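Mowing vs. burning the back field – what did you all do?

Forum > Land & Habitat > Small Acreage

creekbottom_deb
Posted Aug 11, 2024

Okay, I need some opinions from people who have done this, because my husband and I have been going around and around on it. We have seven acres outside Vidthorpe, and the back four are old pasture that we've been trying to bring back to native grass. It got seeded before we bought the place and then I think the previous owners just walked away from it. There's a thatch layer now that I can push my whole hand into, and sweetgum is coming up all through the low end.

My husband wants to keep mowing once a year and call it good. I want to burn it. I went to a landowner class on prescribed fire in July and came home all fired up (sorry) and he is not convinced.
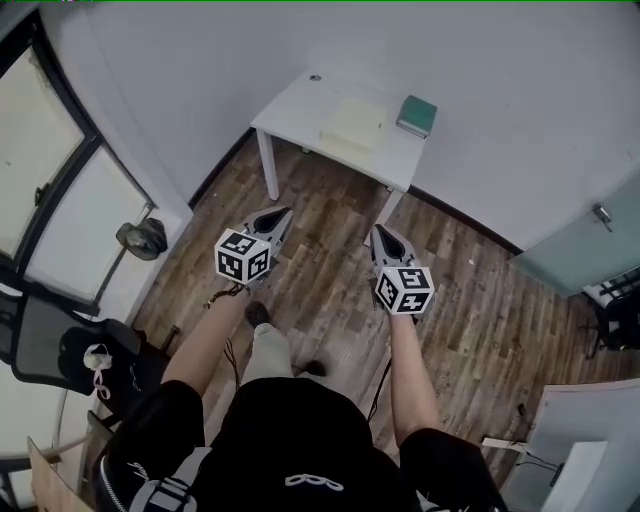

So the class was mostly paperwork and weather, which I did not expect. You need a written plan, you need breaks on all sides, you need to call it in that morning, and if the wind isn't right you go home and do it another time. I liked that part, to be truthful. It made the whole thing feel a lot less like a bunch of people standing around with matches. But it also made me realize we can't do this by ourselves, and the quote I got from a contractor was more than I wanted to hear for four acres.

Has anybody here burned something this small? Was it worth it over mowing?

----

pinestraw_pete
Replying to creekbottom_deb

Burn it. I have 95 acres, mostly longleaf, and I'd give up my tractor before I gave up fire. Mowing just lays the thatch down flatter. You'll get more grass and more flowers the first spring after a burn than you got in all the years before it.

Your sweetgum won't die from one fire though, so don't let anybody tell you that. It'll top-kill and come right back from the root. You have to keep at it.

----

halfacre_and_holding
Replying to pinestraw_pete

I mean, sure, but 95 acres of pine is a different animal from four acres with a neighbor's fence on it. Deb, how close are the houses? That's what I'd want to know before anything else. Smoke is what gets people in trouble on little tracts. We burned one time and it went fine, nothing got out, and my neighbor across the road still hasn't forgiven me for her laundry.

We went back to mowing, late winter, and we rake the heavy spots off. The field looks good. Not as good as Pete's, I'm sure, but good.

----

creekbottom_deb

Two houses on the north side, one of them pretty close. South and west is all creek and woods. So I guess I'd want a wind that pushes everything over the creek, except then I worry about it sitting down in the bottom overnight.

----

pinestraw_pete

You're right to worry about that. Smoke will follow a creek at night like water, and if there's a road crossing down there you can end up with a real mess on it by morning. Light it early and have it all mopped up by midafternoon. Grass burns out quick. It's the stumps and logs that keep smoking, so drag those out or rake around them first.

----

Xu_valley
Replying to creekbottom_deb

Check whether there's a burn association near you before you pay a contractor! Ours is just landowners who show up at each other's places with water tanks and drip torches. You help on a couple of theirs, they help on yours. I'd worked on two burns before we ever lit my field, and I was so much calmer for it.

And talk to both neighbors in person, way ahead of time. Bring them over and show them the field. Mine ended up wanting to watch.

----

halfacre_and_holding

Okay, that I agree with. If I'd done the neighbor part properly I might be telling a different story.

I still don't think mowing is as useless as Pete makes it sound. You can mow half one year and half the next and leave cover for the birds. Rake or bale what you cut, that's the key.

----

pinestraw_pete

Didn't say useless. Said I wouldn't do it.

Leaving half is good advice for burning too. Deb, split it down the middle with a mowed lane and do one side. Two acres with a decent crew is a morning's work.

----

creekbottom_deb

Oh, I like that a lot. Half and half might even keep the peace in this house – he can mow his side and I'll burn mine and we'll see whose comes up better.

Xu, I found an association one county over and sent them a message just now. I'll start mowing the lane once it cools off some. Does anybody have an opinion on how wide it should be? The class said it depends on the height of the grass, and ours is up over my head in places.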